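# Cukano kitchen words, README

December, by Darlene Boychuk
3 shares | 26 comments

Word list for people who write or translate recipes. Plain text, one entry per line. Started as a file for the Stoselden cookbook, then other people wanted it, so now its here.

What's in it: headword, plural, what it means, one sentence using it. British spelling only. No brand names as headwords, I took them all out after Zendex asked for a clean copy.

Files

- words.txt, the main list
- maybe.txt, 50 entries I'm not sure of
- old.txt, things cut, kept for reference

Columns are split by tabs. If your editor turns tabs to spaces, turn that off first. Ebbe Boström lost an evening to it.

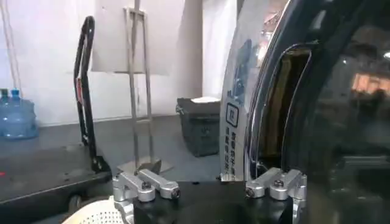
Headwords are the everyday name, never the catalogue name. So "sieve", with "strainer" pointing to it. Where two words overlap I give both and say so in the note. Worst group by far is anything with holes in it: colander, strainer, draining basket, steamer insert. White thing with the grid of small holes, bottom left in the photo, could go under basket or strainer going by the rim alone, and the list has to let you write either. Both entries carry the tag HOLES so you can search them togther.

Verbs are thinner. Baking is done, frying is done, pickling is half done. "Fold" has three senses and I only like two of them. Lunde's old list had "scald" and "blanch" as the same word, they are not, fixed.

Known problems

- plurals of "loaf" and "half" wrong in old.txt, leaving them
- some sentences too long
- no Scots words yet, want them
- "grill" needs a note for American readers

Sending changes: one word per message, with a sentence you'd really say. Don't send me 50 at once please. Ebbe checks the Swedish notes, I do the rest, usually late evening.

Use it for anything, say where you got it.

© Cukano word list | Contact Darlene | Back to top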